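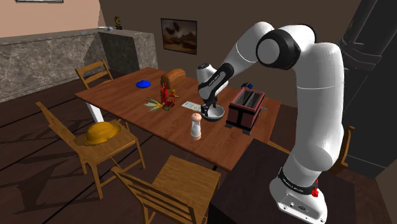 Should a school robotics club spend its first term in a simulator?
I think it should, provided there is a real robot waiting at the end of it.

Home Opinion Clubs Events Contact

March 2019

I've helped run the after-school robotics club at Ruslow for four years now, and every autumn I have the same argument with somebody's dad. He has seen the poster, he has dropped his child off, and he comes back at the end to find a room full of teenagers looking at a kitchen on a screen. Where are the robots? Where are the motors and the bits of wire? Fair enough. I asked the same thing when Ismael Caldeira first suggested we do it this way, and I asked it in a much grumpier voice.

My worry then was that it would turn into a computer games club with a more respectable name. I like mess. I learnt what little I know with a soldering iron in a cold garage, and I had a strong feeling (still do, on bad days) that you can't understand a machine until it has pinched your finger. So I said we'd try it until December and then go back to doing things properly.

Well, we didn't go back, and the reason is mostly arithmetic. We had 73 names on the sign-up sheet and two arms that worked. Put those together and you get a lot of children standing behind one confident child. I'd been watching that happen for years and calling it teamwork! In Stekico, the simulator we use, everybody gets an arm and everybody gets to be bad at it. One of our quietest Year 9s made more than 1,000 attempts at a single pick over the term. On the old rota she might have had a dozen, with an audience, and I think she'd have left by half-term.

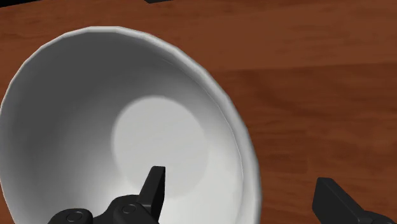 Being bad at something in private is what a beginner needs, and schools are hopeless at providing it. On real hardware a mistake costs money, or at least costs somebody a Saturday with a screwdriver, and the children know that, so the careful ones stop trying things. In the simulator they can get it wrong and start again before anybody has sighed. What I didn't expect was how quickly they'd start picking holes in the simulator too. Look closely at the rim of that white bowl and you'll find it's a run of short straight edges with little corners in it, where a proper bowl would be a smooth curve. Delali Ametepe, who is fifteen and misses nothing, wanted to know whether a finger would rest on a corner differently from how it would rest on a flat bit, and whether the code she was writing would learn the wrong lesson from it. I didn't know. We spent the rest of the session on it and I still only half know, but I'd swap a whole term of my old worksheets for one question like that.

And that's where I part company with the people who think the simulator is enough by itself. I met a few of them at the Paltari challenge, very keen, very clever, with lovely graphs, and some of their teams had never so much as plugged in a motor. I think that's a shame. A simulated table doesn't wobble unless somebody has told it to. Nobody's sleeve gets in the way. You never have to find out that the socket behind the cupboard is dead, and finding that out is half of engineering as far as I'm concerned. The children ought to see their beautiful code meet a real tabletop and make a fool of itself, because that's the bit they talk about on the way home.

We use cookies to remember your preferences. By carrying on reading you agree to this. Accept Manage settings

The other grumble I hear is about the clutter. Why give beginners a table with a toaster on it, and flowers, and a number plate, when all they want to do is reach for a bowl? Ismael and I disagreed about this at first. He wanted it busy from the start and I wanted a plain bench with one block. We tried my way with the Nartey group (we name the groups after the rooms they meet in) and they did very nicely until we added a second thing, and then they had to throw out nearly everything they'd written. His lot had grown up with clutter, so to speak, and hardly noticed.
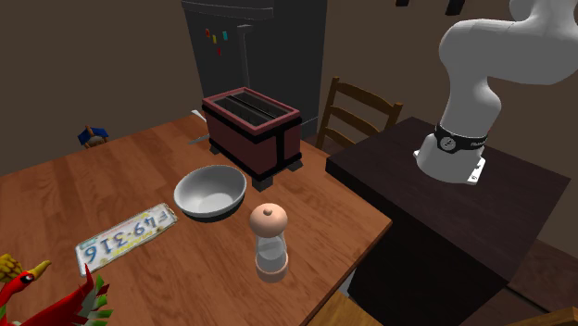

Toaster, bowl, grinder and an upside-down number plate on the simulated kitchen table.

So I've given in on that as well. Kitchens are untidy, mine certainly is, and a robot that can only cope with a clear worktop would be no use to me at home.

What I won't give in on is the last half of the year. After Christmas the laptops share the room with the two real arms, everyone gets a booked slot, and whatever ran well on screen has to be tried on the bench, even if the child would much prefer to stay with the version that works. There are tears now and then — mine included, the year we lost a gearbox the week before open evening. If your school is thinking of buying simulator licences and selling the hardware to pay for them, please keep at least one arm. An old one will do. Ours has tape on it.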